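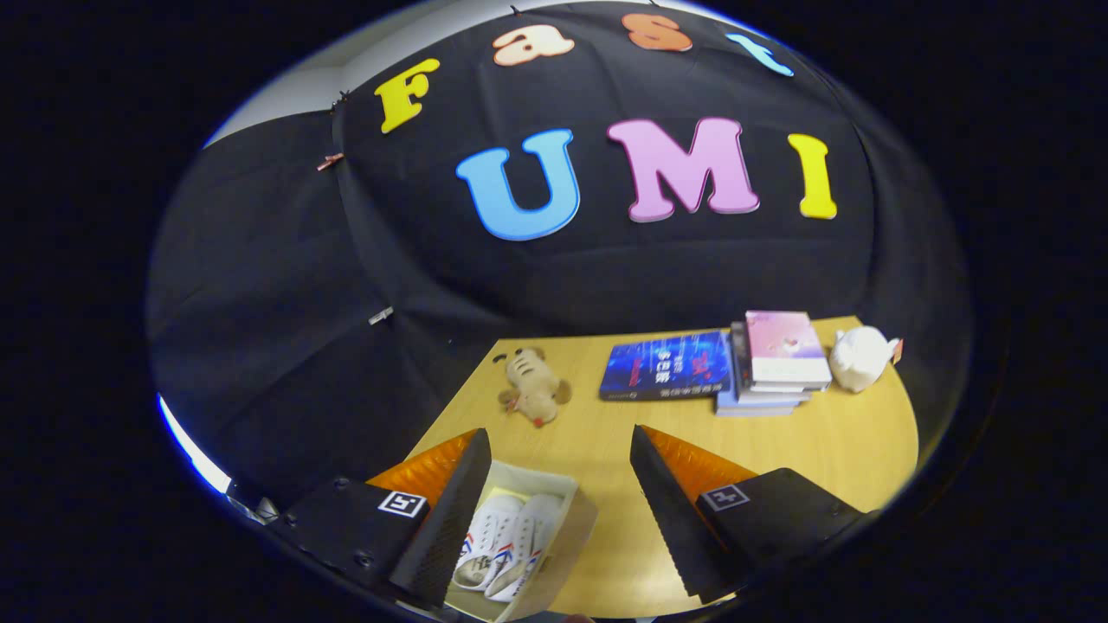 Wrist view from the hand-held gripper, sneaker box between the fingers.

24 Dec 2020

Checked marker detection on both fingers with the black cloth up behind the table. Ran 2000 saved frames through the detector. Both markers found in 1148, which is too few to trust the gripper width. Most of the misses are on the left finger – the area below the housing is in deep shadow on that side.

Vanderleia wants to interpolate short gaps. I'd try a longer exposure first and keep interpolation to gaps of 2 frames.

To do: rerun with the new exposure, same objects. Wellington has the Musar calibration file from March, ask him for it.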